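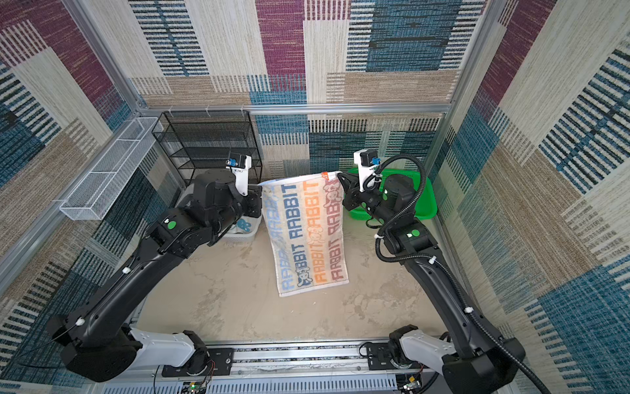
Re: [flutham-textiles] Folding printed face towels so the pattern shows

Hi all,

Quoting the earlier message because it's from a while back and I know half of you delete as you go:

> Does anyone have a fold for thin printed towels that keeps the
> lettering the right way up on top? I've got a stack for the
> Kamholm swap in December and every way I try it, the words end
> up sideways or on the inside. Mine are the kind with print all
> over, edge to edge. Also, do you iron first or not bother?

I've been going through my own pile and I have opinions! The one I keep coming back to is the off-white one with RABBIT printed over and over in blue, orange and reddish-brown, with the little rabbit faces in between. It's a great one to practise on, as you can tell straight away if you've gone wrong (upside-down rabbits look very sorry for themselves).

What works for me is to hang it first. Hold it up by a top corner, let it drop, and have a look at which way the words run before you go anywhere near the table. Mine has a small orange tag at the top right edge, so I look for that and I've got my bearings. Then lay it down with the print facing the table, bring the two long sides in to meet at the middle, and fold the bottom up and under in thirds. Flip it over and you should have the words reading across the front. If they're sideways, start with the short sides instead.

I used to do the Mocanu roll that went round this list years ago — lovely in a basket, hopeless on a shelf, and you can't read a word of it.

As for ironing, I don't. I give it a good snap, smooth it with the flat of my hand and leave the stack under a heavy book overnight. The Dromano catalogue does nicely, all 515 pages of it.

One more thing for whoever's doing the swap table. Could we please sort by colour of the lettering this time and not by size? I had 32 towels to look through last year and the ones I wanted were in 2 different piles. Happy to come early and help set up if someone can let me in.

Oh, and does anyone still have the hemming notes? My copy has gone missing again.

Cheers from the messy end of the sewing room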